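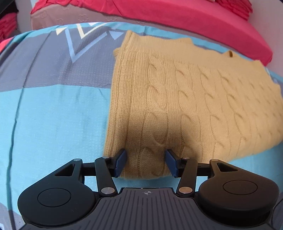 Pull moutarde à torsades, plié sur une couette à motif géométrique.

Accueil Le projet Ludothèque Agenda Partenaires Contact

Ludothèque de Futdale : rapport d'avancement au Fonds Riquelme
3 janvier 2024

Depuis notre dernier point, la collection de jeux de société a pris une tout autre allure, et nous sommes vraiment heureux de vous raconter ça ! La convention prévoyait quatre volets : l'achat des jeux, le catalogue, les soirées ouvertes et le prêt aux écoles. Les trois premiers tournent. Le quatrième a du retard, nous y revenons plus bas.

Achats et catalogue

Le fonds compte maintenant 200 jeux, tous cotés et empruntables. Nous avons privilégié les coopératifs et les jeux de plis, deux rayons très demandés et jusque-là bien maigres. Les jeux de parcours pour les petits ont été renouvelés en partie (les anciens plateaux étaient fendus à la pliure, on ne pouvait plus les recoller). Restent à acheter les jeux à deux joueurs et quelques casse-tête.

Le catalogue est en ligne avec le logiciel Enuvel. La saisie a été longue, surtout l'inventaire des pièces boîte par boîte, mais quel confort maintenant : on sait au retour ce qui doit se trouver dedans, et la fiche imprimée collée sous le couvercle permet aux familles de vérifier elles-mêmes. Un défaut nous agace encore, les extensions s'affichent comme des jeux séparés et certains emprunteurs repartent avec une extension sans le jeu de base. Une correction est demandée.

Soirées ouvertes

C'est la grande joie du semestre. Nous avions tablé sur 30 joueurs par soirée, et celle de novembre en a réuni 50 ! Il a fallu ouvrir la petite salle du fond et sortir les tables pliantes. Le tournoi de dominos du début de soirée a débordé d'une heure, ce qui a décalé tout le reste, et pourtant presque tout le monde est resté jusqu'à la fermeture. On voit des adolescents expliquer les règles à des retraités, puis l'inverse à la table d'à côté quand sortent les cartes.

Deux réglages pour la suite : commencer le tournoi plus tôt et réserver une table aux jeux courts, pour les gens qui arrivent en cours de route. Le bruit reste un souci. Des tapis de jeu en feutrine sont à l'essai sur les tables à dés, le résultat est très encourageant.

Prêt aux écoles

Les malles devaient circuler dès l'automne. Le fournisseur, Pallgate, a livré des caisses trop étroites pour les grandes boîtes carrées et l'échange a pris du temps. Les nouvelles caisses sont arrivées, les listes de contenu sont prêtes, et deux écoles ont déjà choisi leur malle. Nous souhaitons décaler ce volet d'un trimestre, sans changement de montant.

Budget

Les achats de jeux sont conformes à l'enveloppe. Le poste mobilier est légèrement dépassé à cause des tables pliantes, compensé par l'impression des fiches, moins chère que prévu. Nous vous demandons l'autorisation de passer cet écart d'une ligne à l'autre. Les factures sont jointes à l'envoi papier.

Prochaines étapes

Mise en circulation des malles, achat des jeux à deux, premier après-midi de création où les enfants fabriqueront leur propre jeu de l'oie. Les gabarits sont dessinés et les cases vierges n'attendent plus que leurs idées ! Une place vous est gardée à la prochaine soirée si vous souhaitez venir jouer, la date figurera dans l'agenda du site dès que la salle sera confirmée.

L'équipe de la ludothèque de Futdale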